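Publications > Working Papers > Religion and Environment > Section 4

4. Measurement of Covenant Practice

4.1 Sample and instrument

The analysis uses parishes in the Prirnmont district that adopted a written creation-care covenant before the start of the survey period. A covenant in this sense is a short text, read aloud by the congregation during a regular service, in which members commit to named changes in household or parish conduct. Covenants that consisted only of a statement by the clergy were excluded. So were those adopted jointly with a school or a civic body, where the commitments of the congregation could not be separated from those of its partner. After these exclusions 40 parishes remained.

Questionnaires were distributed at the main weekly service and, in parishes with a Wednesday service, at that service as well. Respondents completed the form on paper. A total of 325 usable forms were returned. A form was treated as usable if it contained the parish code, an answer to the item on attendance, and answers to at least two of the three commitment items (food, heating, and purchasing). Travel was not measured. The pilot in Skerkitz had shown that travel answers depended mostly on the distance between home and church, and the item added little to the remaining scale.

Attendance was recorded in four bands. The lowest two were merged before analysis, as very few forms fell in the lowest. Age was recorded by decade. Household size was asked but was left blank often enough that it is used here only as a control in the second model and is otherwise not reported.

4.2 Coding of commitments

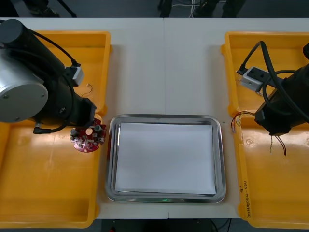 Commitments stated in a covenant were coded by the degree to which the text joined a practical act to an act of worship. At one end are commitments that are wholly practical, such as lowering the thermostat in the parish hall. At the other are those that are wholly devotional, such as adding an intercession for rivers and farmland during Lent. Most covenant texts also contain a mixed form, in which the practical act is carried out or marked within a service. The order of the three classes can be pictured as a yellow tray at the left, a yellow tray at the right, and a steel tray in the center: the outer two are of the same kind in that each holds a single type of act, and the middle one differs in that it takes material from both. A commitment was assigned to the mixed class only if the covenant text itself named the service or season concerned. Later parish custom was not considered.

Two coders worked independently on the full set of texts. Disagreements were resolved by returning to the wording of the covenant and applying the rule on named services strictly. The most frequent source of disagreement was the blessing of objects. Several covenants provide for a blessing of seeds, garden tools, or rain barrels without stating when it is to take place. Under the strict rule these were coded as practical if the text went on to describe the use of the object, and as devotional if it did not. This treatment is open to objection, and the results in Section 5 were therefore recomputed with all such items moved to the mixed class. The sign of the main coefficient did not change, although its size was smaller.

4.3 The retention index

Retention refers to whether a respondent reports still keeping a commitment one year after the covenant was read. The index follows the form proposed in the Zupan report and takes the mean of the answered items, each scored from zero to four. No weighting was applied. Weighting by the expected effect of each act on energy use was considered and set aside, for two reasons. The covenants seldom give quantities, so that any weight would rest on assumptions about the household. The present question also concerns the persistence of conduct, and a small act that is kept up is as informative for that purpose as a large one.

Self-report presents the usual difficulty. Respondents who completed the form in the church building may have overstated their conduct, and those most attached to the covenant were more likely to be present. In a subset of parishes, the answers on heating could be compared with parish hall meter records. The comparison is indirect, as it sets the conduct of households against that of a shared building, but parishes with a high mean index also tended to show lower winter use in the hall. The relation was weaker in Rolmont, where three of the halls are let to outside groups on most evenings and the parish has limited control over the thermostat.
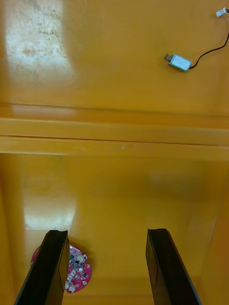
Figure 3. Open black gripper fingers above an orange-yellow surface, with a round magenta-red circuit board partly hidden behind the left finger.

4.4 Parish-level variables

Parish size was taken from the electoral roll. The largest parish reports roughly 4000 members, but its regular attendance is far lower, and the roll was therefore entered in logged form. Clergy tenure was coded as a single variable with a break at the date of the covenant, distinguishing parishes in which the priest who led the reading was still in post from those in which there had been a change. A further variable records whether the covenant had been read again in public since its adoption. Re-reading took place in 30 percent of the parishes, most often at harvest.

Clergy tenure and re-reading are correlated, and with a sample of this size their effects cannot be estimated together with much confidence. Both are reported in Table 4, first separately and then jointly. Readers should place more reliance on the separate estimates. The joint model is included for comparison with the Skerkitz pilot, which used the same specification on a smaller number of parishes and did not distinguish the mixed class from the devotional one.

Missing values on parish variables were few and were filled from the annual return for the preceding year. Where no return had been filed, the parish was kept in the descriptive tables and dropped from the regression.

Filed under: Congregations, Environmental Practice, Survey Methods

Contact the editors | Copyright held by the authors | Back to top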